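February 7, 2023

Bench night at Skasden. Arrived with a flask, a bag of M3 screws and the firm intention of being home by ten, and am writing this at ten to one with tape residue under my fingernails.

Vaughn Whitlock had got there first and had the heater pointed at himself, so I took the cold side and pretended to prefer it. He is still calling the machine Omelen, which he claims was the name of a ferry he was once sick on. I had argued for something with a bit more dignity, but he printed most of the brackets and I only paid for the filament, so Omelen it is. The left arm is called Left. We ran out of invention early.

The plan was to finish the cabling and go straight on to folding. The plan has been to finish the cabling and go straight on to folding since the back end of last year. I rerouted the left wrist lead over the top of the arm this time, with a decent bit of slack, having pulled it out of its socket twice by running it underneath like a tidy person. It looks like something on a hospital trolley. It stayed in all evening, so I shall leave it looking like that.

Then the zero positions. Vaughn had written them on the back of a seed packet, and the seed packet had gone home with his wife and presumably the seeds. We did all the joints again by hand, him holding the arm and me typing, and somewhere in the middle of it I put in 17 where I meant 1.7 and Left gave itself a brisk slap on the elbow. No harm done. Vaughn said a word I haven't heard since my grandfather's garage.

By half past nine we had both arms up, the blue cloth down (ironed, by me, at home, to no visible benefit) and the towel in the middle. I had folded the towel myself to give them a flying start. I am aware that a towel folding robot which begins with a folded towel has a certain philosophical problem, but you have to let them win something early on.
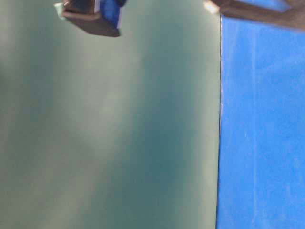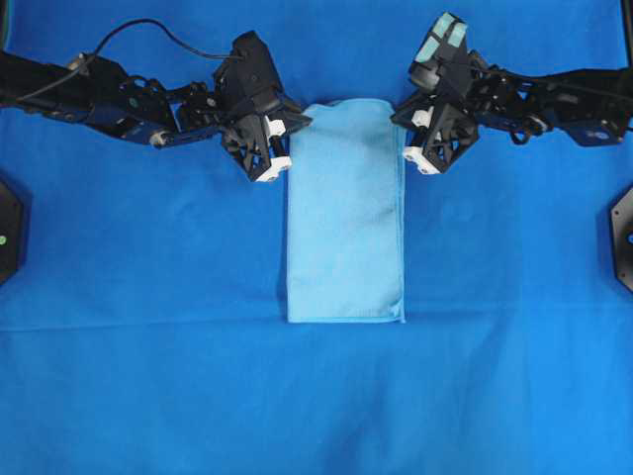
The blue cloth, twice. The second one has the towel and both arms in it.

What followed was mostly pinching air. The white fingertips are the third lot we have made, and Vaughn maintains they are the best, though he maintained that of the first two. The towel is thin, the cloth under it is thin, and the gripper has no opinion on which of them it was asked for. On one go Right picked up the towel and a good handful of cloth together and lifted the whole lot with great ceremony, like someone unveiling a plaque. We raised the finger height by a hair after that and it picked up nothing at all. We put it back down by half a hair and it picked up nothing on one side.

Vaughn wants to swap the camera software for Visia, which he has been reading about in bed. I want to put something grippier on the fingertips and see if the problem is that stupid before we buy a cleverer one. We had this out over the last of my tea and agreed to do mine first, on the grounds that mine costs the price of a bicycle repair kit.

Looked at the spreadsheet while he swept up. We have logged 1,447 attempts, of which 153 are marked as good, and I happen to know that a few of those were marked by Vaughn on his birthday. Still, in the autumn the good column was blank. Eighteen tonight, which is the best evening we've had, if you accept his definition of a corner.

The Sengar power supply is humming again. It hums at a pitch just under the fridge, and when both are going the whole bench sounds like a monastery. Must take the lid off it before it takes its own lid off.

We have put our names down for the open day in April — I say we; he filled in the form and told me in the car park. Ten minutes' demonstration, towels provided by us. I asked what happens if it doesn't fold anything in ten minutes and he said we'd bring a long towel.

Buy: rubber patches, cable ties (the small ones, NOT the ones I bought), milk for Skasden as it was our turn last month as well. Ask Vaughn for seed packet.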